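Waddale Arm

The Waddale Arm is a tabletop robot arm built by members of the Waddale shared workshop and, in parallel, by hobbyists working at home from the same set of plans. It has six joints and a two-finger gripper, and it is intended for picking up and moving small household objects. The plans, parts list and control software are free to copy. The current version of the plans was released in August 2023.

The arm is not sold as a finished product. Builders print or cut the structural parts themselves and buy the motors, bearings and electronics separately. Pameck, a small parts supplier, offers the fasteners and bearings as a bag, but the same items can be bought loose from any hardware dealer.

Background

The Waddale workshop began as a woodworking space and added a bench for electronics later. The first arm made there had four joints and was driven by hobby servos. It could lift a small paper cup but sagged when fully extended, and its joints had enough play that it missed its target as often as it reached it. Only two of these arms were completed. One was taken apart for its motors and the other remains on a shelf above the electronics bench.

A second design, known as Kadlec, replaced the hobby servos with geared motors that report their position back to the controller. Kadlec had five joints and a flat-jawed gripper. The jaws held square objects well and round objects badly, and most of the work on the next version went into the fingers. The Waddale Arm kept Kadlec's shoulder and elbow with few changes, and files for those parts still carry the older name.

Construction

The base is a round plate that clamps to the edge of a table. Early builders screwed it down, and the plans still include the holes, though clamping is now the usual method. The clamp takes a tabletop up to 2 inches thick. On stone or other slick tops, a sheet of thin rubber is placed under the plate before the clamp is tightened.

The upper arm and forearm are each made from two side plates joined by spacers. Plates may be printed or cut from sheet aluminum. Printed plates are lighter and cheaper but bend slightly under load, and an arm made with them needs to be calibrated more often. Home builders mostly print, while arms made at the workshop are mostly aluminum, as the cutting machine is already there.

Wiring runs inside the forearm and outside the upper arm. The outside section is the part most often damaged. It should be left with enough slack for the elbow to close fully, then tied at both ends and at no point between. A cable tied in the middle will wear through at the tie.

The motors share a single cable that runs from one to the next. Each motor must be given its own number before assembly. If two motors have the same number, neither will respond correctly, and the fault looks much like a broken wire. The numbers run from 1 at the base to 6 at the wrist, and the gripper motor is numbered separately.

Gripper

The gripper has two opposed fingers driven by one motor. Both fingers move together, so the center of the grip stays in line with the wrist. The fingers curve inward toward rounded tips and have a surface that gives a little under pressure. This helps with objects that are not flat, including bottle caps, markers and small fruit.

Finger surfaces pick up marks and dust with use. Dust matters more than wear, and wiping the fingers with a damp cloth restores most of the grip. Worn fingers can be replaced without removing the gripper from the wrist. Each is held by two screws, reached from the back.

Grip force is set in software by limiting the motor current. The default is low and will drop heavier objects. Builders are advised to raise it in small steps, using something that can be crushed without loss, such as an empty carton. A gripper that becomes warm to the touch while holding still is set too high.

Wrist camera

A small camera is mounted at the wrist and looks out between the fingers. It moves with the arm, so the fingers always appear in the same place in its picture and can be used as a reference when lining up a grip. If they shift from one session to the next, the camera bracket has worked loose or a finger has been refitted at a slightly different angle.

Focus is fixed when the camera is installed. Most builders set it close to the fingertips, where it matters for the final part of a pick, and accept that objects farther away look soft. Fast wrist movement also blurs the picture. The control software therefore slows the arm when it comes near an object.

Bright, even light is best. Pale tabletops can cause trouble, since the camera tends to wash out light surfaces and a white object on a white top may have edges that are hard to find. Turning down the exposure by hand usually helps. Placing the object in a tray of another color also gives the software a clearer outline to work from.

Control software

The software, called Zala, runs on an ordinary laptop connected to the arm by USB. It has a manual mode, in which the arm is driven from the keyboard or a game controller, and a replay mode, in which a recorded movement is played back. A third mode uses the camera to correct the end of a recorded movement. It was added in January and is still marked as a test feature.

Calibration is done by moving each joint by hand to its end stops and pressing a key. It takes a few minutes and has to be repeated after any motor is replaced. Zala stores the result on the laptop and not in the arm, which means an arm moved to another laptop must be calibrated again or have its file copied over.

Tray test

The usual first task for a finished arm is the tray test. A shallow tray is placed within reach, with one small object in it and other things left nearby on the table. The arm is brought over the tray with the fingers open, lowered, closed on the object and raised again. The tray may be turned at an angle to the arm, and many builders prefer this, as a square-on tray hides errors in the wrist joint.

Raised tray edges are the main hazard. If the arm comes down too far to one side, a finger will land on the rim and tip or push the tray. The remedy is to approach from directly overhead and to open the fingers no wider than the object requires.

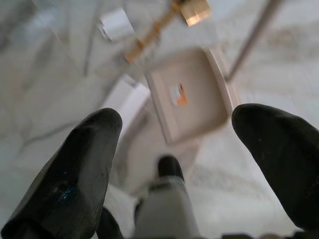

Known problems

The elbow motor on printed arms can slip on its mount after long use. The cause is usually a spacer that has been overtightened and has cracked. Later drawings show a thicker spacer, which fits older arms without other changes.

Some laptops cut power to the USB port when idle, and the arm then drops under its own weight. The workshop's build notes recommend turning off USB power saving before first use and parking the arm in its folded position whenever it is left alone.

Camera cables bought at lengths over 4 feet have caused dropped pictures on several home builds. Shorter cables, or a powered hub mounted near the base, have cured the fault in most cases.

See also

Kadlec (robot arm)
Zala (software)
Shared workshop
Parallel gripper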